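Garage build, night shift: talking to the maker behind Fang

Caught up with the builder of Fang on 11th March, in the garage, space heater going, two laptops on an ironing board. They asked to stay nameless, work stuff. Fine by me. Notes typed up fast so forgive the mess.

Fang is a gripper. Two fingers, black plastic, lots of linkages. It started last December as a weekend thing and has eaten every weekend after that.

"I wanted something that could clear a kitchen counter," they told me. "Cups, fruit, whatever. That was the whole plan. I wrote it on a sticky note."

The money so far: $289 on parts, against a limit of $300 agreed with the rest of the household. Most of it went on the motor. The plastic was cheap, the pins were cheap, the bolts came out of a jar.

"I've got eleven bucks left and I need a new power supply, so, you know. Negotiations."

The shared shop they belong to is called Lindus, across town, and that's where the links get printed. Better machines than the one at home, but there's a sign-up sheet and it fills quick. So the routine is print at Lindus, bolt together in the garage, swear, redraw, go back. They're on version 27 of the finger. I asked if that was a joke. Nope, there's a shoebox with the old ones in it.

What went wrong with the others?

"Flex, mostly. Early ones bent sideways as soon as they touched anything heavy. Then I made them fat and they couldnt get under a rim. The tips were square for a while, that was dumb. Round is better."

Before anything gets printed now it goes through simulation. That was the big change over the winter. They model the gripper, drop it in a pretend kitchen and run the pickup there. They call the kitchen Odora, after a cat. The counter is brown marble, which the real house does not have.
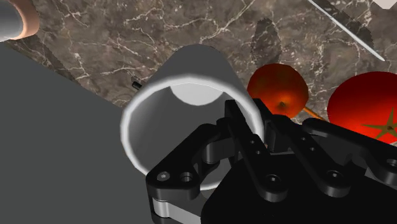 "A cup on its side is the mean one," they said. "Standing up, easy, close on it and go. Lying down it wants to roll, and you've got one finger low and the other one reaching over, and if the timing's off it just scoots away from you. I lost a whole evening to that. Then you put tomatoes nearby and now the reaching finger has to mind those too."

Why tomatoes?

"They're what's on my counter. And they're a good shape to be scared of."

The shadows come out jagged in there, like stairs. Doesn't bother them. Turning the quality up made the laptop crawl, and the fan noise was getting comments from upstairs.

The contact settings are a different story. Friction especially. "You can make anything grab anything if you cheat the friction. I did that for a bit. Looked amazing. Then I tried the real one with a real mug and it was like holding soap."

So the numbers got turned back down and now sim and garage agree a bit more often. Not always. They keep a log, in pencil, of where the two don't match up.

The control software is homemade too, named Caneo, and I wasn't allowed to see much of it. "It's ugly. It's one giant file." There's talk of cleaning it up so other people at Lindus can use it, there's been talk of that for a while I gather.

I asked about the arm. At the moment the garage gripper gets clamped to the bench and things are brought to it by hand, so no counter is getting cleared any time soon. An arm is next, maybe secondhand, definately not within the current budget.

"First the power supply. Then finger 28, I've already got it drawn. Then I'll go have the arm conversation."

They had a print slot at Lindus at nine so we stopped there. I helped carry the shoebox.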